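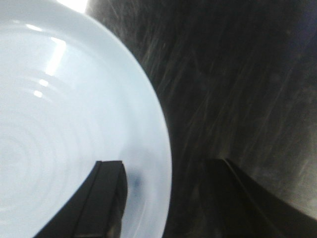

A glazed dish with faint rings on its inner surface.

How to Remove Gray Utensil Marks from Glazed Dishes

Published by the Jorkero Housewares Advice Service

Gray or black lines on a plate are often taken for scratches. In most cases they are thin deposits of metal left on the glaze by knives and forks, and they can be removed at home. The method below is suitable for plain stoneware and porcelain. It should not be used on gilded, hand-painted or unglazed pieces.

What you will need

Powdered cleanser containing oxalic acid
A soft cotton cloth or non-abrasive sponge
Rubber gloves
Dish soap and warm water

Step 1. Wash the dish with soap and warm water, then rinse it. Grease left on the surface will keep the cleanser from reaching the marks.

Step 2. Put on the gloves and open a window. Mix 2 teaspoons of cleanser with enough water to form a soft paste. Do not combine it with bleach or any other product.

Step 3. Spread the paste over the marks and rub in small circles, using light pressure. Follow the contact time printed on the package.

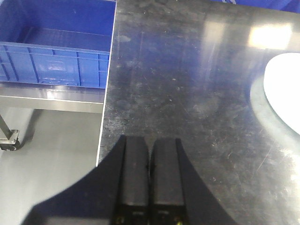
Vidal wrote to ask whether baking soda would serve as well, having cleared the lighter marks from a set of dinner plates with it but none of the darker ones. Baking soda may be tried first on faint marks. Older deposits usually call for the acid cleanser.

Step 4. Rinse the dish thoroughly under running water, front and back. Wash it once more with dish soap before it is used for food.

Step 5. Dry the dish and tilt it toward a lamp. If gray lines remain, repeat the treatment once. A line that can be felt with a fingernail is likely a true scratch — no cleanser will remove it.

Preventing new marks

Do not drag dishes across metal counters or sinks.

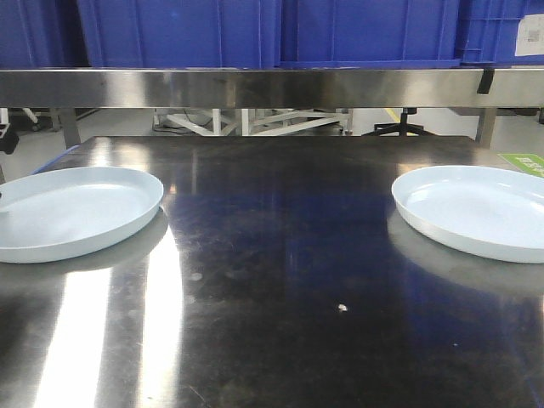
Stack plates with a sheet of felt or a paper towel between them, and lift each one clear of the pile when taking it out. In the dishwasher, leave space between plates and keep flatware in its own basket. Worn glaze marks more readily than new glaze, so older sets may need treatment more often.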